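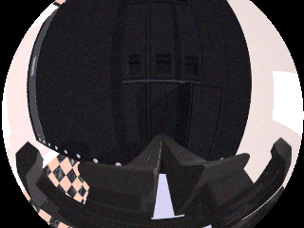

Home Research Talks People Contact
Search this site Enter keywords Go

Speaker notes: Training a gripper policy on rendered wrist views
Presenter: Uliana Pylypenko, Birkell Laboratory
Session chair: Fiona Strachan
Sunday, December 12, 2021

Opening. Thank the chair. State the question plainly: can a policy that has learned to open cabinets only in simulation be moved to a physical arm without retraining? The full answer is in the paper. The talk covers the method and one result.

Setting. All training took place in Pluvside, our rendering environment. The simulated camera is fixed to the wrist and uses a wide, round fisheye projection. The corners outside the circle are black and carry no information. We mask them before the image reaches the network.

Point out the gripper. It occupies the lower part of the view, nearly from one side to the other, and the policy must learn to look past it. Earlier work cropped it out. We kept it, as the position of the fingers against the furniture is a useful cue at close range.

Dark surfaces. Pause here. A nearly black, matte front offers very little contrast. The seams are faint, and the recesses in the panels are only slightly different in tone from what surrounds them. The audience should have time to look for them. Our first policy, trained on light-colored furniture, failed on fronts of this type in most trials.

Method. We generated 200 rooms and varied the wall color, the floor pattern and the finish of the furniture independently. Checkered floors were included on purpose. Under the fisheye lens the tiles stretch toward the rim, and a network will readily attach itself to that strong pattern and neglect the cabinet. The training procedure, which we call Dristesura, adds a penalty when the predicted grasp point changes after the floor is swapped and nothing else is.

Mention the grain in the renders. It was left in place. Removing it cost more computing time than it was worth and made no measurable difference to the policy.

Result. On the physical arm we ran 211 trials. With the penalty, the gripper reached a usable grasp in 70 percent of them. The remaining failures fall mainly into one group – the arm approaches correctly and then closes too early. Fiona Strachan has asked whether this is a depth error. We believe that it is, but the evidence is not yet complete.

Limits. Only 4 cabinet models were tested outside simulation. Reflective fronts were excluded. The Habte benchmark was run in November on an older version of the code, and those figures should not be compared with the ones given today.

If time is short, omit the paragraph on grain and go directly to the result.

Questions. Expect one on the choice of a single camera. A second view was tried, and the comparison is on the backup slide.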